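Pratcombe open day, quick write-up before I forget it all

Got the early bus from Waven with Ivana Montecinos, who had the tickets on her phone and 6 per cent battery. February, so dark when we left and not much lighter when we got there. Rain the whole way. The stop is at the bottom of the hill and the dairy is at the top, nobody mentions this on the leaflet.

Doors at ten. We were there at twenty to and stood under the tanker bay with a lot of other people in wet coats. Someone came out with a tray of yoghurt pots to keep us quiet. Plain, very sharp, quite good. Ivana had two.

For anyone who hasn't been, Pratcombe is a small creamery, does a washed rind cheese and a hard one, plus butter when there's milk spare. The open day is once a year. You book a slot, you get a hairnet and blue overshoes, you get walked through. Ours was the first slot and I'd say go for that one if you can, the vats are full and things are happening. By the afternoon it's mostly people hosing floors.

Our guide was Mr Somogyi, who makes the hard cheese and clearly would have liked to be getting on with it. Not unfriendly. Talked fast, to the vat mostly. He'd started at five that morning. Milk comes in from two farms, both down the valley, and he can tell which is which by the smell when the lid comes off. I beleive him. I couldn't.

Vat room first. Hot, wet, lovely after the hill. They were just about to cut the curd so we all got to lean over and look at it, like a huge blancmange, and then he drew the knives through and it went to cubes and the whey came up green. Ivana asked if the whey was wasted. No, goes to pigs. She asked if we could see the pigs. No.

Then salting, then the press room, where there isn't much to see except the presses. Iron wheels, older than the building. One of them has come from a creamery that shut and has the other place's name painted out. Didn't get to ask which. Group behind us was already at the door.

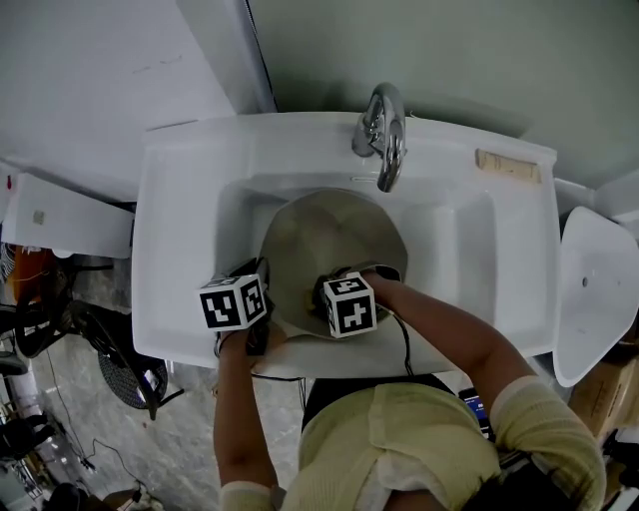

Cheese stores next, and this was the bit I'd come for. Down a ramp, heavy door, and then the smell, ammonia first and then mushrooms and wet stone. Rows of the washed rind on boards, the young ones pale and the older ones properly orange. They get turned and wiped by hand with brine, every cheese, every couple of days to begin with and less often later on. Mr Somogyi did one for us, round the side first, then the top, flip, the other side, back on the board. Took no time at all. The cloth goes in the brine between each one, and hands get washed before going near the next rack, at a big wide white sink, the sort you can stand at and get both arms right out over the front. I want that sink. Mine at home won't take a roasting tin flat.

The hard cheese lives further in, where it's colder. 90 days minimum, and the ones at the back were a good deal past that. Cloth on the outside, grey fur on the cloth. He brushed one down and a cloud came off it, the man next to me sneezed for the rest of the tour. Then he took out the iron, pushed it in, turned it, pulled out a plug and broke bits off for those at the front. We were not at the front. Put the end of the plug back in the hole and smoothed it over with his thumb. No notes, no fuss.

Questions after that. Somebody wanted to know about rennet (they make with both kinds, marked on the label). Somebody else wanted to talk about their own kitchen cheddar at some length. Ivana asked why the boards were spruce and got the longest answer of the morning, all about how the wood takes up the damp and lets it out again. They tried plastic for a while and went back.

Tasting was in the packing shed, trestles down one side. Worth knowing: eat before you go but not much. Young washed rind, older washed rind, the hard one at two ages, then butter on bread. The older washed rind is fierce. I went back for it. The butter was the surprise, really yellow, tasted of something. There was also a stall from Dreltero, who do oatcakes and a pear chutney. Oatcakes excellent, chutney too sweet for me, Ivana disagrees and bought a jar.

Shop was a scrum. Card machine went down so it was cash only for a bit, and the nearest cash point is back in Waven. Take cash. I got a wedge of the hard, a small washed rind and a half pound of butter and was left with 70p. They wrap everything in waxed paper with the date of make on in pencil, which I liked.

Moans, such as they are. Too many in each group, you can't hear at the back of the vat room with the pumps on. No seats anywhere except one bench outside and it was raining. Loos fine. Parking looked awful, cars all down the verge, glad we'd come by bus. The ramp to the stores is steep and slippy in overshoes, my neighbour was going to come with her stick and I'm glad she didn't.

Missed the 1.40 back by the length of the hill. Next one was an hour, so we sat in the shelter and ate the oatcakes. Washed rind in a rucksack on a warm bus is not a kind thing to do to people. A woman moved seats.

Will go again next year. Ivana wants to do the cider place in autum first, will post if we do.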